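Search this site
Type and press enter

Rostam Farahani and the student who wouldn't stop filing

When I call Rostam Farahani he is eating a late lunch at his desk at the Rillham Tenants' Desk, and he asks if I mind. I don't, and for the next two hours he talks between bites and long after the sandwich is gone, about law school, leases, his old professor and a filing cabinet he still misses.

Farahani started out in civil engineering. He lasted three semesters. "I liked the math and I liked the people," he says. "But I kept reading the contracts instead of the drawings. We had one class on construction agreements, one, and I went to office hours for it every single week. The instructor finally said, Rostam, there is a building across the street where they do this all day."

The building across the street was the law school at Trernance, and he transferred the next fall. By November of his first year he had talked four classmates into opening a housing help table in the student union, with a borrowed lamp and a sign that said ASK US ABOUT YOUR LEASE. They weren't allowed to give legal advice, so they handed out forms, explained what the words meant and walked people down the hall to the supervised clinic.

"We saw 109 students that first year," he says. He knows the number because he wrote every visit on an index card. "Deposits, mostly. Deposits and mold. And one guy whose landlord had sold the front door."

Sold it?

"It was an antique! He got a regular door in the end, but it took a month."

The cards turned out to matter. His professor of civil procedure, a tall and famously dry woman named Räsänen, asked to see them, kept them over a weekend and gave them back sorted by landlord. One management company took up almost half the stack. That stack became his third-year paper, and the paper became the Flernuvier Project, a free archive of small-claims housing decisions that anyone can search by the type of problem. It holds 1,666 decisions as of 13th February, and he reads me the count off the screen with obvious delight.

"Small-claims rulings are short, and a lot of them never get published anywhere," he says. "So a tenant walks in and has no idea that a judge in the same courthouse ruled on the same kind of carpet stain last spring. It isn't binding. But you can see how these arguments go, what people brought with them, what the judge cared about. That's huge if you've never been in a courtroom."

I tell him I spent an evening in the archive and came out with strong opinions about carpet. He laughs -- a big, room-filling laugh -- and says carpet is the gateway.

Bedrooms come up more than any other room, he tells me. They're where people notice the damp, where the window sticks, where the argument over "furnished" usually lands. He can go on about the word "furnished" for quite a while, and does. Does it include a mattress? Does it include a headboard? He has read decisions going both ways, and he thinks every lease should simply have a list stapled to the back.

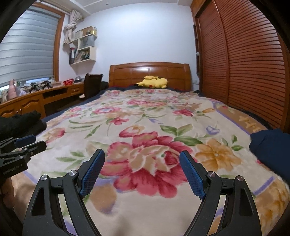

A bedroom with a wooden headboard and a plain white wall.

The other thing he would like on every lease is a date for the walk-through. "Put it in writing, both people show up, both people sign. It takes ten minutes and it would empty out half my calendar. I would be thrilled."

These days the Tenants' Desk has a real office with real chairs, and Farahani supervises law students who are doing what he did, only with better lamps. He is a generous talker on the subject of his students. One of them rewrote the intake form so that it fits on a single page. Another found a mistake in the archive's date field that had been sitting there for years, and he was so pleased that he bought her a cake.

What does he teach them first?

"To listen until the person is finished. Law students want to spot the issue, and they spot it in the first 60 seconds, and then they stop hearing anything. Meanwhile the client is getting to the part about the letter. There's always a letter! It's in the car."

He still talks to Räsänen, who has retired and sends him clippings by regular mail with one word underlined and no note. He keeps them in a folder. The last one was about easements, and he is still working out what she meant by it.

Before we hang up I ask about the filing cabinet. It was green, it held the original index cards, and it stayed behind when the Desk moved offices because it wouldn't go through the door. The cards are safe in two shoeboxes. He has asked the new tenants about the cabinet twice, and they say they're using it for coffee.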